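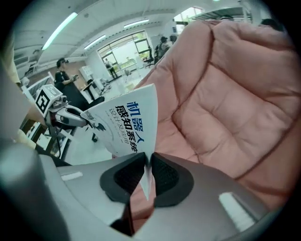 A paperback with a Chinese title on a white cover.

The Eight-Minute Book

Apps promise the whole of a book in the time it takes to boil pasta. Our writer signed up, listened, and kept her doubts.

4 May 2021

The first book I finished on Lollum was a history of salt. I finished it between the parking lot and the dentist's front desk. By the time I had given my date of birth I knew that salt had shaped empires, that soldiers had cared about it a good deal, and that I should "look for the salt" in my own career. I have thought about that last instruction many times since and I still don't know what it wants from me.

Lollum is one of a growing crowd of services that take nonfiction books and boil them down. You pay by the month. You get a library of summaries, each of them written to a set length, read aloud by somebody with a very even voice. Its catalog held 1,501 titles when I joined, a number the welcome screen was so proud of that it came up in bouncing digits. The standard summary runs eight minutes. There is a shorter version for people who find that a slog.

The pitch is easy to like. You are busy, you mean well, and there is a stack by your bed that has been there since last July. The app tells you the stack was never your fault. Books are too long. Authors pad. The good part is in there somewhere, and trained people will dig it out and hand it to you while you empty the dishwasher.

I will grant the padding. Anyone who buys business books at airports knows the kind that should have stayed a magazine article, and I say that as a person who writes magazine articles. There is the opening story about a man on a mountain. There is the chapter that tells you what the next chapter will tell you. If the apps only took on books like those, I might leave them alone.

But they take on everything. Lollum will do you a memoir of a bad marriage. It will do you a long and strange book about grief that I happen to love, and that I read once over a wet week in a rented house, and its version of that book is a list of tips. Talk to a friend. Keep a routine. The author spends a whole chapter on a coat hanging in a hallway, and the coat did not make the cut.

I asked the company how it decides what stays. A spokesperson wrote back that its editors look for "the takeaways readers can use today." I asked what happens when a book has none of those. I was sent a link to a free trial.

So what do people get for their money? The ads talk about knowledge, and a lot about successful people and how much they read. The implied chain goes like so: those people read a pile of books, those people are rich, so hearing the outline of a pile of books will do something for you. Every link in that chain is weak. I would like to see how the first one was even checked.

Lanying Dai teaches evening classes for adults in Gevasberg, mostly people going back to school after years of work. She runs a reading group alongside the classes, and she let me sit in. She is more patient about the apps than I am.

"A lot of my students use them, and they are not lazy people," she told me. "They work, they have kids, they are scared of looking stupid. The summary makes them less scared. That part is good."

And the other part?

"They come in with the answer and no idea what the question was."

She had tried something that winter, she said. It was nothing formal and she was quick to wave me off when I called it a study. Over eight weeks the group read a plain, fairly short book on how cities get their water. Some of them read it straight through. Others admitted later that they had used Bavov, which is a rival to Lollum with a brighter logo and a cartoon owl. Everybody could say what the book argued. The Bavov people often said it better, in fact, in cleaner sentences. Then she asked what in the book they didn't believe.

"The ones who read it had complaints," she said. "He keeps using the same town. He skips the years when it all went wrong. The others had nothing. How could they? There was nothing left to push against."

I'd be careful with this story, and so would she. One group, one book, one teacher who likes books. People who read a whole book about water pipes may be the complaining type to begin with. Still, it matches what happened to me over a couple of months of use, and I started out with every intention of complaining.

A summary is hard to argue with. It comes with the evidence taken out, so you can't see whether the evidence was any good. A writer who spends forty pages on a shaky case will give himself away somewhere in there. You notice the odd phrase, the example that doesn't quite fit, the footnote that leads to another of his own books. Squeeze all that into a line and the shaky case sounds exactly as solid as the strong one next to it. I listened to a pair of diet books on the same afternoon. They flatly disagreed about breakfast. Both were read by the same calm man, and I believed him each time.

The industry has an answer ready here. Summaries lead people to the full books, it says. They are a taste, a way in. I went looking for proof and found mostly the same claim repeated on different company blogs. Lollum does have a "buy the book" button. It sits under the "up next" list, which starts playing by itself when the summary ends. I leave it to you to guess which of those the designers wanted me to use.

Xia, the newest of the services, has gone further and stopped pretending. Its home page does not mention buying anything. It keeps a score. You earn points per title, the points make a streak, and the streak is shown to your friends. After my first day I was told I was "ahead of most readers," although I had spent the day on a ladder scraping paint, with one earbud in, and could not have named an author I'd heard. I did like the little sound it makes.

The score is what bothers me most, and it isn't new. People were counting books long before the apps. There are the yearly challenges, the photographed stacks, the guests who look at your shelves and ask whether you've read all of them. Plenty of us have fudged it. I have carried a serious paperback on a train for the benefit of strangers. I own a handsome novel in a language I studied badly in college, and I know where on the shelf it goes so the spine gets the light. The apps did not invent the wish to have read. They noticed that the wish could be split off from the reading and sold on its own, at a monthly rate.

Some defenders say this is plain snobbery, and I have tried to take that seriously. Audiobooks were sneered at, and the sneering was silly. Paperbacks were too cheap to be respectable once. Students have passed around cheat sheets for as long as there have been students, and most of them grew up fine. If your job wants you to know the rough shape of a book by tomorrow, get the rough shape. I've done it. I did it for an interview once, and the author was very gracious, and I am sure he could tell.

What I won't accept is the word "read." Lollum congratulates you on having read. My account says I read almost two books a day in my first week, and on none of those days did I sit down.

Dai's group was starting on a new title the evening I visited, a thick one about the history of weather forecasts. She handed out copies with the schedule tucked inside. A man in a delivery jacket flipped to the back page, made a face, and asked whether there was an app for it. There is, she told him. It takes eight minutes, and he was welcome to listen in the hallway and come back in to tell everybody what was wrong with the book.

He stayed in his seat. That may have been politeness. When I left they were on page three and somebody was already annoyed about a map.

I canceled Lollum the next morning. It asked me to pick a reason from a menu, and then it asked me if I was sure, and then it offered me a summary of a book about quitting. The salt book I have since ordered in full. I am partway in and so far it has not mentioned my career.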